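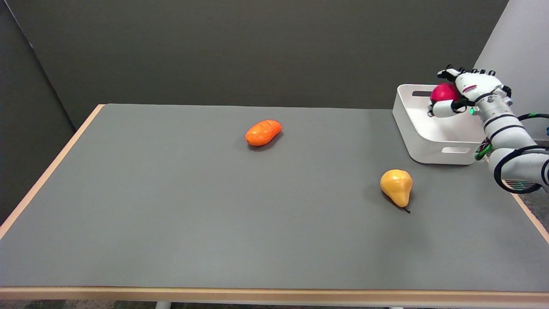

Fruit table back at the Mastedo hall from August

Good news for anyone who missed it over the summer: the sorting table is coming back to the Mastedo hall, and this time it is staying for the whole term! Sessions start at 10 in the morning and run until noon, and you can turn up at any point in between.

If you haven't been before, the idea couldn't be much simpler. There's a big grey-topped table with a pale wood edge, a white bin with handle holes, and fruit shapes to put away. You pick a piece up, you decide where it belongs, you put it there. Then somebody tips it all out and off you go again. It sounds like nothing much, but the spring sessions were packed, and plenty of the people round the table were well past school age.

The set has grown as well. Kermani, the toy library on the corner, has lent 92 pieces for the term, and they are lovely things to look at. The yellow pear is already a favourite, with its short dark stem, and the long orange one has started a friendly row that shows no sign of ending. Mango, says one half of the room. Sweet potato, says the other -- and there is a small but loud group holding out for papaya. The label on the box has been lost, so we may never know.
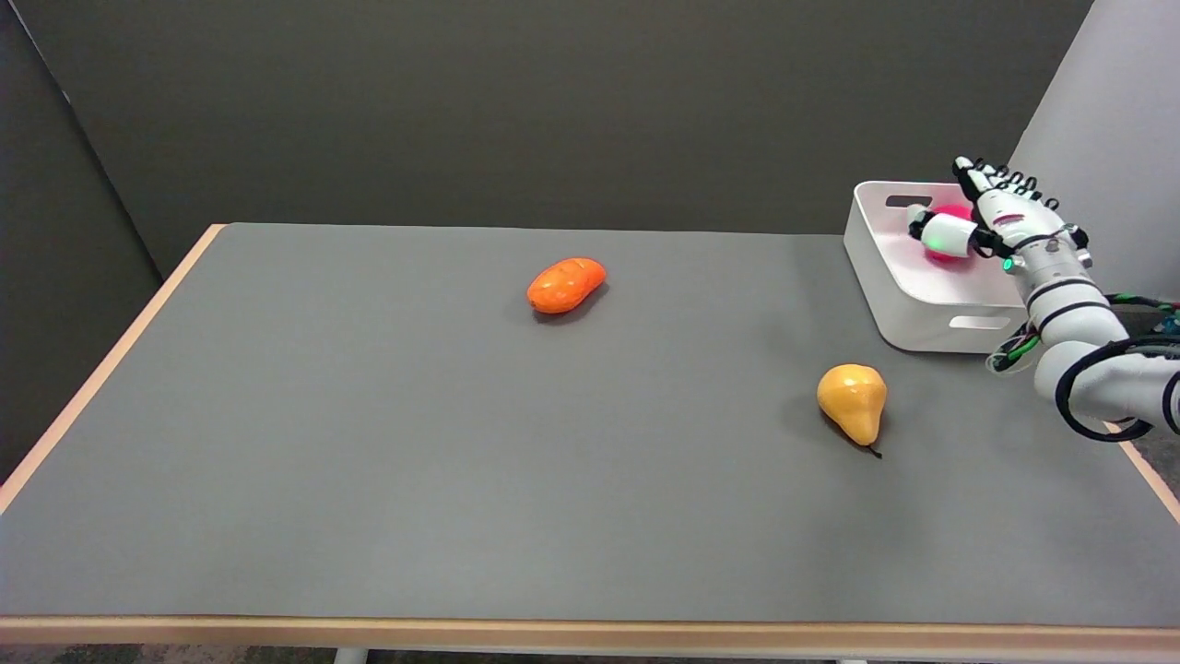
New for this term are the sorting cards, drawn up by the Trarier play group and printed on thick card that can stand up to sticky fingers. Each one sets a little task: everything yellow in the bin, or everything with a stem, or one of each colour and no more. There are 30 to work through, and the later ones are properly hard. Card 28 had two of us stuck for most of a tea break, and we had helped to test it!

The cards come in large print too, and the table has plenty of space along its near side for anyone who would like to pull up a chair. Smaller children are welcome to stand on the step, which lives under the coat pegs.

Entry is free. Tea and squash are on sale at the hatch, and Fakance bakery is sending over a tray of cheese scones for the first morning -- get there early, they went in minutes last time. Any money left in the tin goes towards a second set of shapes, vegetables this time. The target is £300 and the spring sessions got us a good part of the way.

There is no need to book unless you are bringing a group, in which case leave a note at the hall desk so that enough chairs can be put out. The side door is the one to use, as the front steps are being repaired until the end of the month. Pushchairs can be left in the passage. And if you know for certain what that orange one is, do come and tell us.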